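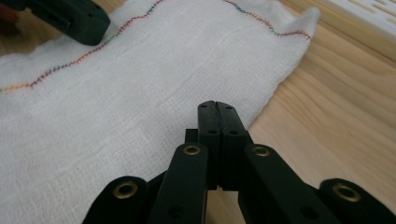
Gripper comparison at Kusudgate: Rirkum and Urus hand-held pairs

19 June 2023
Shares: 40 | Comments: 6

We have been comparing two makes of hand-held gripper at the Kusudgate workshop, the Rirkum and the Urus. Both are used in pairs, one in each hand, and both were run from the same Bajwa controller so that the cables and the logging stayed the same. The job was cloth handling: flattening, picking up an edge, folding and putting down. Rigid parts were tested in April and have their own page.

Cloth is harder on a gripper than most things we give it. A block either sits between the fingers or it doesn't. A thin cloth can slide out one thread at a time while the reading from the fingers hardly changes, and the person holding the gripper often sees the slip before the log shows it.

Each pair did 40 folds on a thin cloth and 40 on a towel. The same operators used both makes and changed over halfway through, so that practice didn't favour whichever came second. We noted dropped edges, double picks (two layers taken when one was wanted) and how often an operator had to stop and take a new hold.

The Rirkum fingers close flat and stay parallel for nearly all of their travel. On the thin cloth this made it easy to take one layer, as long as the tips were brought in low. The Urus fingers meet at the tip first and flatten as you squeeze. They are better at lifting a hem off the table but they took a second layer more often. Neither make came with pads for this test and we did not add any. 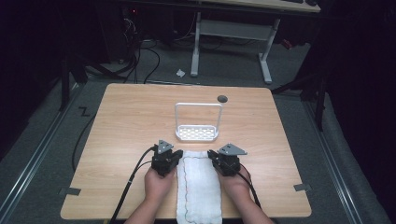

The towel gave closer results. There is more material to hold, and both makes managed the long sides without much trouble. Most of the stops were at the corners, where the cloth bunches up in front of the fingers and the operator has to back off and come in again at a flatter angle. It is quicker to press the sides in a little first and then close. We let operators work this out for themselves in the first session and told them in the second, and the second session was tidier.

Weight matters more than we expected. The difference between the two makes is only 80 grams, but that is 80 grams at the end of a bent wrist for a whole session. Two operators asked to stop early on the heavier Urus pair. We have since moved its cable clip back towards the hand and that has helped a bit.

The cables themselves were the most common complaint. They need to leave the gripper on the outer side and drop clear of the table. If they are allowed to cross the work they drag the towel. We tried a lighter cable on the Rirkum pair and went back to the standard one after it came loose at the connector.

The Bajwa controller coped with both makes. Calibration has to be done again every time the pair is changed, and it is worth closing the fingers fully and checking that the reading goes to zero before starting. One set of some 600 readings had to be thrown away for this reason.
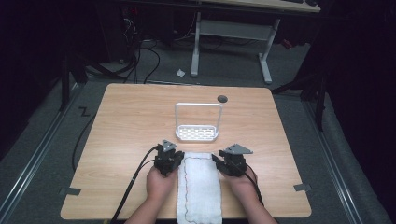
Both grippers at the folded towel, with the white basket behind it.

For now we are staying with the Rirkum pair for thin cloth. The Urus pair will be used for towels and heavier fabric once the new clip is fitted on both sides. Padded tips are next, and after that a longer finger for the Rirkum if we can get one printed that doesn't flex.

Share this gallery | Print | Save for later

COMMENTS (showing 4 of 6)

Guest
Did you try roughening the tips? We rubbed ours with coarse paper and got fewer slips on tea towels. It wears off after a week or two.

Kusudgate workshop
Not yet. We wanted both makes as supplied for this round. It can go in with the padded tips.

Guest
Which way round do you mount the top plate on the Urus? Ours tips back and the whole thing feels nose-heavy.

Guest
Good to see double picks counted separately. Most write-ups I've read lump them in with the drops, and it's a different fault. Would you put the raw log up? I only need the thin cloth runs.

Load more comments

Get new galleries by email. Enter your address below. We send one message a month and you can stop at any time.

This site uses cookies to remember your settings and to count visits. Accept | Manage settings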